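Wine service, handout 4: faults, and how to find them before the guest does

Read this before the tasting. Bring last week's sheet, we'll use the same grid. Phones away once the bottles are open, no perfume, no mint gum.

Short version of the whole session: smell first, smell again, then decide. Most faults are in the nose. If you've swallowed it and you're still arguing, you went too fast.

1. Cork taint (TCA)

The one everybody has heard of. Wet cardboard, damp basement, old newspaper. At low levels you don't get the smell, you just get a wine with the fruit turned off. That's the hard version. Guest says "it's a bit dull" and they're right.
Does not blow off. Gets worse with air. Pour, wait ten minutes, smell again. If it's more cardboard than before, it's corked.
Not the same as bits of cork floating in the glass. Crumbly cork = old or dry cork, or bad corkscrew work. Fish it out, carry on.
Smelling the cork itself tells you very little. Look at it, sure: wine running all the way up the side is a hint that air got in. Then put it down and smell the glass.
Screw cap wines can have it too, rarely, from the cellar and not the closure. Don't tell a guest it's impossible.

2. Oxidation

Bruised apple, nuts, flat cider, stale sherry. Whites go deep gold then brownish, reds go brick at the edge and lose thier shine.
Careful: some wines are made this way. Sherry, Madeira, vin jaune, a few skin contact whites. Know what's on your list before you call it a fault.
Most common cause in a restaurant is us. Bottle opened for by-the-glass, left on the back bar, sold two days later. Write the time on the bottle when you open it.

3. Reduction

Struck match, rubber, boiled egg, cabbage. Sulfur compounds, not enough air during winemaking. A little struck match on a Chardonnay is a style and people pay for it. Boiled egg is not a style.
Often blows off. Swirl hard, or decant, or pour it back and forth between two jugs. The old copper coin trick – I'll show it once in class with a clean coin, please don't do it at table.
If it's still drains after 30 minutes, send it back.

4. Volatile acidity (VA)

Vinegar and nail polish remover. Two different compounds, acetic acid and ethyl acetate, usually turn up together.
Every wine has a bit. Big ripe reds and sweet wines carry more and it can lift the fruit. The question is whether it sticks out. If it prickles in your nose before you've found any fruit at all, it's too much.

5. Brett

Short for Brettanomyces, a yeast. Barnyard, band-aid, sweaty saddle, cloves. Love it or hate it, and the room will split. Not always a fault, depends on amount. For the exam write "brett, low / medium / high" and say if fruit is still there. Don't write "funky." Funky is not a note.

6. Heat damage

Stewed fruit, jammy, dull finish. Cork may be pushed up a little under the capsule, sticky dribble down the neck. Delivery van in June, storeroom over the kitchen, display window. Check the neck of every bottle at delivery, takes seconds.

7. Refermentation, haze, crystals

Fizz in a still wine: could be left in on purpose (young, light whites), could be yeast still working. Cloudy + fizzy + yeasty smell = fault.
Crystals on the cork or at the bottom = tartrates. Harmless. Guests think it's glass. Have your sentence ready: "those are natural crystals from the wine, I'll pour it off them for you."
Sediment in old reds, also fine. Stand the bottle up the day before if you can.

Tasting setup

Six glasses each, numbered left to right. Total of 16 bottles, 2 of them clean controls so don't assume everything on the table is broken. Lemby white and the Dinano red are the base wines, doctored by me this morning. The Timmermans is as it came from the importer, and I'm saying no more about it.

Amounts for anyone who wants to repeat this at home with the kit: stock solution is diluted 1 part in 1000 first, then into the wine. Do not skip the first step. Someone did last year and we lost the room for the evening.

Order: low to high, and TCA always last. Your nose tires of TCA very fast and after a few sniffs you can't find it anymore, even in a bad bottle. Rest by smelling your own sleeve. Water between glasses, plain bread, no cheese.
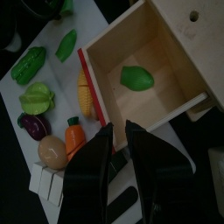

For each glass write: clean or faulty, which fault, how strong, would it improve with air, would you serve it. Five answers, a word or two for each. If you don't know, write down what it smells like and leave the name blank. A good description with no name gets half marks, a name with no description gets nothing.

At the table

Guest says it's off – take the bottle away, smell it out of sight, bring another. Don't debate. Don't taste from thier glass. Even if the wine is sound you replace it the first time. Second bottle of the same wine sent back, they probably just don't like it, offer something different and describe it in plain words.
Keep the rejected bottle, cork back in, label it with table and time. Supplier will want it for credit. Most need at least half the bottle left.

For next session

Read the chapter on closures. Skolteck pouring disks and stoppers, bring yours if you bought the set, we'll be testing how long an open bottle holds. Same room, 6 pm, start promptly. Spittoons need rinsing at the end, whoever sits nearest the sink.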